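Faith integration essay for tenure-track file — how honest can I be?

Posted in: Teaching & Academic Jobs > Religious Colleges

adjunct_no_more

Quick version first, sorry, grading. I've taught comp and American lit part time at Janon College for 11 years. Small place, Reformed, 2,203 students last fall if you believe the website. They finally opened a real line and offered it to me. Yes, thrilled. But.

Full-time faculty have to write a "faith integration essay" for the file. 3,000 words. Adjuncts never had to. We just signed a one-paragraph thing saying we'd respect the mission of the college, which I do, no problem there.

I'm Catholic. Not a secret, the chair knows, half the department knows, I leave early on Ash Wednesday every year. The handbook says full-time faculty "affirm the historic Christian creeds" and then further down there's a line about the college's "confessional heritage" which they are supposed to "teach within." Two differnt verbs. Affirm the creeds, sure, say one every week. Teach within the heritage, I have no idea what that asks of me. Does it mean I agree? Does it mean I don't pick fights with it?

So what I want to know:

Do I say Catholic up front in the essay or let it come through?

Has anybody had one of these sent back? What for?

Also academic freedom. I teach Baldwin, I teach Dickinson, I teach some stuff that gets a parent phone call every couple years. Chair has always backed me. But the essay goes to the dean and then to the trustees, and I don't know those people. If I write down "my students need to read writers who left the church" does that sit in a file forever and come back at me when there's a new dean?

My friend at the state university thinks I'm nuts to even consider it. Says any place that asks for this can't be a real college. I don't buy that, I've had more open arguments about God in my classroom at Janon than I ever had in grad school, where the subject was just sort of embarrassing. But I don't want to be naive either.

Due in December. Draft is currently one sentence and a quote from Augustine, which I suspect is what everybody's draft is.

Edit: a few people asked, no, there's no faculty union. There is a grievance procedure, two pages in the handbook. And the contract is three years renewable before tenure review.

Edit 2: yes I know congratulations are in order, thank you, I will feel congratulated in January or whenever.

gradebook_gary

Read the handbook.

I mean it, not being rude. Read the whole thing not just the faith part. You want the academic freedom section and you want to see which one wins when they disagree. Some handbooks say freedom "within the context of" the mission statement, which is wide. Some say freedom "subject to" the doctrinal statement, and that is narrow, and if it's the narrow kind you want to know who gets to interpret the doctrinal statement. President? Board? A faculty panel? Big difference. At my old place it was the board, period, and nobody on the hall could tell you what the board thought about anything.

Then ask for it in writing. Email the dean. "I'm Catholic, I want to confirm this is compatible with the full-time faculty affirmation before I submit." One line. If they say yes you have a yes. If they call you instead of emailing back, write down what they said and email it to them, "thanks for confirming that." Save it somewhere that isn't your work account.

On the essay itself. I was at Plamison for a good while and sat on the group that read these. What got sent back wasn't heresy. It was vagueness. People wrote pages of "as a Christian I believe all truth is God's truth" and then never said one thing about their discipline. Chemist wrote a whole essay and you couldn't have told he was a chemist. Went back to him with a polite note. Second go he wrote about error bars and humility and it was great, people passed it around.

The other kind that got sent back was the angry one. There was always somebody who used it to tell us the requirement was illegitimate. Maybe so! But you're applying for the job that has the requirement.

Nobody ever got bounced at Plamison for being Catholic that I saw. We had a couple Orthodox too. I don't know Janon. There are schools where it's a flat no, and they'll usually say so in the job ad, and they didn't put it in yours or your chair wouldn't of let you get this far.

Your state university friend. Eh. Every department has stuff you can't say, theirs just isn't written down. I've worked both kinds. I wouldn't say one was freer, I'd say the lists were different. But your friend does have one good point even if that's not how they put it, a written list can be enforced on a bad day by a person who dislikes you. So, see above, get it in writing.

Length, don't go over. Trustees read these at night.
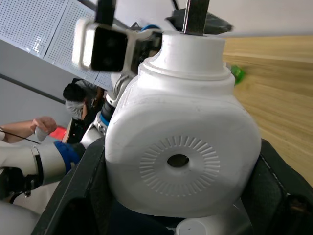
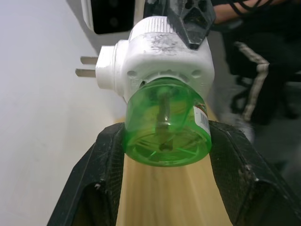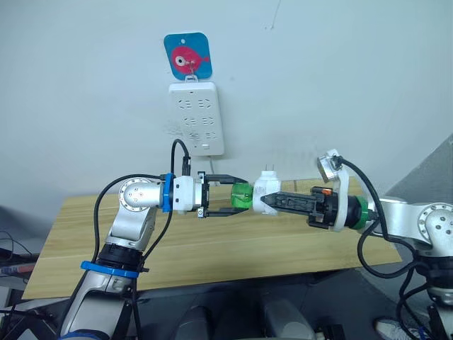

Irén Kozma

Going to disagree with Gary on one thing and it's a big one. Don't email the dean first. Talk to your chair first, THEN the dean. Your chair has fought for this line, probably for years, and if the dean hears the word Catholic from a cold email before the chair has had a chance to say "we all know, it's fine," you've made a problem that wasn't there. Same result on paper, different mood. Get the writing after.

Rest of what Gary says, yes.

I went through this at a Lutheran place, I was raised Reformed (Hungarian kind), so your situation backwards and sideways. Here is what I did with mine, take it or leave it.

First paragraph, one sentence, where I come from and where I worship. Flat. No apology in it. If you let it "come through" slowly then the reader gets to page four and feels like you were hiding something, and they go back and read the first pages again in a worse light. Say it and move on.

Then I went right to a class. One real hour of teaching. Mine was on Job because I do Hebrew Bible, for you it could be Dickinson, she's practically made for this, she's arguing with exactly the people who founded colleges like Janon. Tell them what you assign, what the students say back, what you do when a kid in the third row says she doesn't believe in any of it. That's integration. They don't need a theory of it. If they want theory they have a religion department.

Then on the "teach within" language I wrote that I took it to mean three hundred years of people worth reading and answering, and that I'd treat the tradition as a conversation I was responsible for knowing well. I did not say I agreed with all of it. I didn't say I disagreed either. I got one question about it in the interview, from a trustee, an old farmer type, very sharp. He asked if I would tell students the Lutheran confessions were wrong. I said I'd tell them what they say and why people died over them and that they could ask me in office hours what I think. He said good. That was it.

About the file. You're right that it stays. I'd write nothing in it you'd be scared to have read by a stranger, but that goes for syllabi too. "My students need to read writers who left the church" is fine I think, but add the why. Because some of the students are halfway out the door themselves and would rather meet it in a good book with you in the room. A new dean can dislike that sentence but it's hard to hang anybody with it.

Also — old colleague of mine, Szűcs, used to say the essay is the only time in your career the trustees find out what you do all day, so tell them. He had a point, I've repeated it to every new hire since.

One practical thing. Ask if you can read somebody else's. Most places keep them and most people don't mind. I read 8 before I wrote mine and they were all over the map. One was basically a sermon. One was mostly about his dog and the doctrine of creation. Both got through.

And cut the Augustine. Or move it to the end. Everybody opens with Augustine.

phd_in_transit

not sure this helps but i was denied at one of these. different denomination, wont say. essay was fine apparently, the problem was i'd published a thing about evolution and the pulpit and someone on the board googled me. so all this about wording, ok, but they're going to look you up too. check whats out there under your name

also does anyone know if the Stinus grants still cover summer salary for faculty at religious schools? site's been down since last night

adjunct_no_more

Thank you all. Gary, found it. It's "within the context of." Interpretation goes to a faculty panel of five with appeal to the president, board isn't mentioned except for tenure itself. Feel a lot better than I did this morning.

Irén, talked to my chair at lunch and she laughed at me. Says there are already two Catholics full time, one in math and one in nursing, and the math one's essay is "a little much" but I can read it. She's getting me four of them. She's also going to walk down to the dean herself before I email anything, so you were right about the order.

Going to use Dickinson. The one about keeping the Sabbath staying at home, I get a fight out of that every single semester and it's never the fight I expect. Last spring a kid who leads worship defended her and a kid who hasn't been to church since eighth grade said she was being lazy.

phd_in_transit, I'm sorry, that's rotten. I've published very little, which for once is a plus. Don't know about Stinus, you might make a new thread, it'll get buried in here.

Augustine has been moved to the end. Not ready to cut him.

gradebook_gary

Good. Panel of five is good. Find out if it's elected or appointed though.

adjunct_no_more

Elected, three year terms. Checked.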